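Acople grave en monitores de escenario con micrófono de diadema (musical, 30 canciones)

Publicado el 2020-08-21 en Sonido y voz

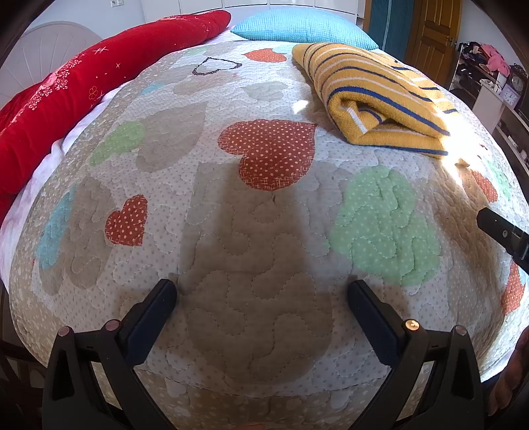

Canto en un montaje amateur de teatro musical y uso una diadema Stosico con petaca. En cuanto el técnico sube mi envío a monitores aparece una realimentación en 600 Hz, sobre todo en las baladas. Con micrófono de mano no ocurre. ¿Conviene cortar esa frecuencia en el canal o en la salida de monitores?

Kohei Matsuda
En la salida. Si cortas en el canal, la voz pierde cuerpo también en la PA. Pon un ecualizador gráfico en el envío auxiliar, sube despacio hasta que empiece a sonar y atenúa solo esa banda. Revisa además la posición de la cápsula — a 2 cm de la comisura, nunca delante de la boca. Si es omnidireccional, el margen antes del acople será siempre menor que con un cardioide de mano.

Brusulix
Baja el monitor y listo. Nosotros cantamos sin voz en cuñas, solo piano.

Milošević
De acuerdo con lo del auxiliar. Añado: filtro paso alto en el canal y compresor fuera del envío a monitores. La compresión con ganancia de compensación sube el nivel en los pasajes suaves, y eso encaja con lo de las baladas. Comprueba si el envío es pre o post dinámica; en la mesa Ronmont de nuestra sala venía post.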